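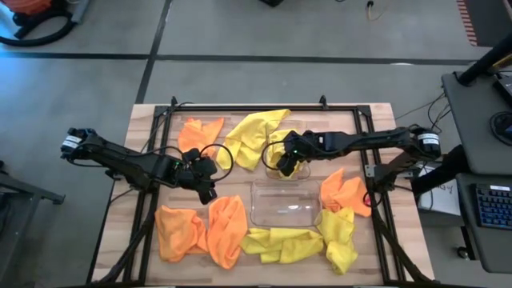

I own too many cleaning cloths, and I'm not sorry. They live in the drawer under the coffee maker, and on bad weeks they live everywhere else too. My sister opened that drawer in August looking for a corkscrew and had to lean on it with her hip to get it closed again.

So when my editor asked who wanted to write about cloths (cloths! a whole feature!), my hand was up before she'd finished the sentence. I've been a paper towel person, a sponge person and, for one grim apartment, an old-T-shirt person. These days I'm an orange-and-yellow person. Orange does the greasy stuff: stove, range hood, the sticky stripe down the side of the trash can. Yellow does everything else. I picked those colors because they were on sale at Fagerlund, the housewares store by my bus stop, but I've kept them because I can tell them apart at six in the morning without my glasses.

I took my system to Farah Ngau, who ran the linen room at a hotel for years and now teaches a Saturday class called Fold It Once. I expected her to be horrified by me. She was mostly horrified by my fabric softener.

"You're waxing them," she told me. "You're paying money to make them worse at their job."

Softener leaves a coating, and a coated cloth pushes water around the counter instead of drinking it up. I'd been pouring the stuff in for years and blaming the cloths! Farah's fix is a warm wash with half the detergent you think you need, no softener, no dryer sheets, and nothing fluffy in the same load. Bath towels shed, and a cloth with a good grabby texture will hang on to every bit of that lint and then leave it on your mirror.

Texture, by the way, is a whole subject. I had never given a thought to weave until Farah made me shut my eyes and rub different cloths between my fingers like I was buying a suit. A waffle weave has those little raised ribs, and the ribs give crumbs and water somewhere to go. It's what I reach for with dishes and wet counters now. Flat, smooth cloths are nicer on glass. The long shaggy ones (I had two, from a set called Dumance) are lovely on a dusty bookshelf and hopeless on jam.
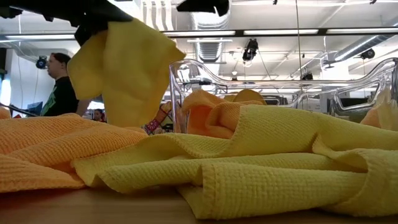

Then there's the crumpling question, and I have feelings about this one. I am a crumpler. I wipe, I drop, I walk away. Farah says a heap is fine for clean cloths that you're about to fold and a terrible idea for damp ones, which sit there getting sour in the middle while the outside feels perfectly dry. She hangs hers over a rail by the back door, one layer thick, and they don't go in the hamper until they're dry all the way through. I tried it for a week and the smell I'd always thought was my kitchen drain went away. I'd had a plumber out for that drain.

Folding I'd been skipping for years, and I was ready to defend myself, but her way takes about as long as complaining does. Shake the cloth hard by two corners, lay it flat, smooth it with your forearm, fold in half, then in half again, and stop. No thirds, no fancy rolling. Four layers gives you a pad you can flip and refold as each side gets dirty, so one cloth gets you through the whole stove. Hems go to the inside. I asked why and she said because it looks nicer, and gave me a look.

She also sorts by color before she folds anything, oranges in one spot and yellows in another, and I resisted that until I timed myself with a full basket. Sorting first won, and by enough that I've stopped arguing.

My drawer isn't fixed. I bought a divider from Zaltum that turned out to be too tall, so now it holds mail. But the oranges are standing on edge on the left, the yellows are on the right, and last night I found the corkscrew. It was at the back, wrapped in a Dumance. I've put it with the forks for now.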